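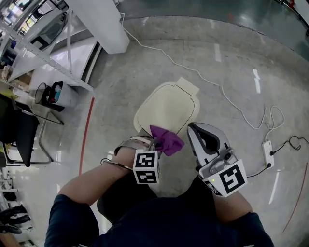
Grażyna Pawlak told us after our first presentation that she had never once folded a cloth before putting it away, and she wanted to know why anyone would bother if it all ends up in the same drawer. Fair question! It pretty much became our project.

Our group looked at how small household cloths (dusters, dish cloths, napkins) get picked up, folded and stored, and whether a marked-out surface makes the job any easier. We started in February with a budget of 153 dollars and handed in the first draft on 6/11/18.

What we did

We ran 287 folds in all. For 104 of them people worked straight on a bare floor or tabletop, and for the rest they had a mat underneath. We tried light mats and dark ones, and the light ones with a dark outline won everybody over fast, because you can line up an edge without squinting at it. A cloth with a strong color on a cream mat is so much nicer to work with than gray on gray – we should have figured that out in week one.

Every fold began with the cloth crumpled. We argued about this a lot. Rüdiger Frerichs wanted to begin with the cloth already flat, but at home hardly any cloth starts out flat, so crumpled stayed.

What we found

Finding a corner is the slow part. Once someone had two corners the rest went quickly, mat or no mat. Thin cloths were harder than thick ones and slid around on hard floors, and the mats helped a lot with that. Rounded mats confused a few people who wanted a square corner to match against. We had one square mat from Furnby, and those same people kept asking for it back.

Storage was the fun surprise. Folded in thirds and stood on edge, the cloths fit in the Dorkico drawer with room left over. Thrown in loose, the same pile kept the drawer from closing.

What we would change

More kinds of fabric, for sure. We only had cotton and one microfiber type – linen would be great to try. We would also write down the cloth size every time, which we forgot for the whole first batch.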